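Besuch bei Vitance in Brollstead: ein Nachmittag an der Greiferzelle

Im Oktober hatte Vitance in Brollstead wieder die Türen geöffnet, und weil ich sowieso in der Gegend war (na gut, mit einem kleinen Umweg), bin ich gleich nach dem Mittagessen hingefahren. Am Empfang gab es Kaffee und einen wirklich guten Pflaumenkuchen, und dann ging es in die Halle zur Zelle Skultell, auf die ich mich schon seit der Einladung gefreut hatte!

Dort übt ein Arm den Umgang mit weichen Dingen, mit Tüchern und Schnüren also, und genau das macht die Pflege so heikel. Nach 600 Griffen werden die Backen mit einem fusselfreien Tuch abgewischt, alle 6 Wochen kommen die Finger ganz herunter und werden neu ausgerichtet. Beschriftet wird von Hand mit weißem Stift – ganz altmodisch, aber so landet jeder Finger wieder auf seinem Platz. Zum Prüfen, ob die Spitzen sauber schließen, nimmt man am liebsten eine geflochtene Kordel, die verzeiht nämlich keinen Versatz.

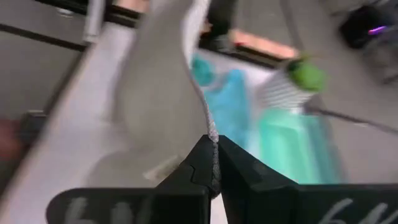
Tamayo meinte dazu, bei ihnen hätten sie die Schließkraft anfangs viel zu hoch eingestellt und sich gewundert, warum die Backen so schnell glatt wurden. Seitdem gehe man lieber zwei Stufen herunter und schaue öfter nach. Darüber wurde dann noch eine ganze Weile gefachsimpelt, und ich habe eifrig mitgeschrieben.

Die Handkamera wird übrigens nach jedem Fingerwechsel neu eingemessen, das steht alles in einem dicken Ordner neben dem Schaltschrank. Der letzte Eintrag trug die Nummer 1181 – da kommt über die Zeit schon etwas zusammen. Parken kann man hinter der Halle, die Zufahrt ist allerdings eng.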